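The robots in the Skereck lab are slow learners, and for most of last year they were also expensive ones. Every new task meant a person sitting beside the arm, guiding it through the same motion again and again. Picking up a sponge took an afternoon. Anything with liquid in it took much longer.

Rūta Laur, who leads the manipulation group, wanted to know how much of that practice was being wasted. She and her team went back through 2420 recorded demonstrations and trained the same control program on smaller and smaller portions of them. What they found surprised the people who had done the guiding. With 34 well-chosen demonstrations per task, the arm did nearly as well as it had with the full set.

"We had been collecting the easy part over and over," Laur says. "The arm crosses the table the same way every time. It doesn't need to see that again."

The method the group came up with, called Nevholm, picks out the moments when the program is least sure what to do next. In practice these fall in the last few inches before contact. A person is then asked for more examples of those moments only, starting with the arm already close to the object. The session that used to fill an afternoon now runs some 9 minutes.

Other labs have tried similar ideas. A team at Vorkov published one in September that relies on a fixed camera above the table. Laur's group uses only the small camera at the wrist, which keeps the setup cheap but gives the program a narrow view.
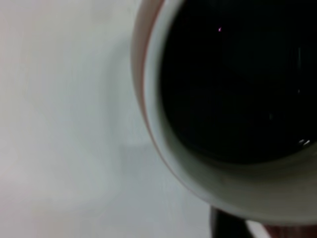
Drinks remain the hardest test for Nevholm. A wrist camera this close to a cup loses sight of part of the rim, and the program has to work out the rest from the curve it can see. Dark liquid adds a second problem. Against white ceramic it makes a strong edge, easy to mistake for the edge of the cup itself, and a small white glint on the surface can pull the program's attention away from the rim. The group's early versions aimed for the liquid line in 8 trials before anyone worked out the cause.

The fix was more examples at that distance, with the lights moved between them. Laur does not claim the problem is solved. Clear glass still defeats the arm most of the time, and the group has yet to try a cup that someone else is holding. A larger trial is planned with El Ouafi, a kitchen equipment maker — the first time the method will leave the lab.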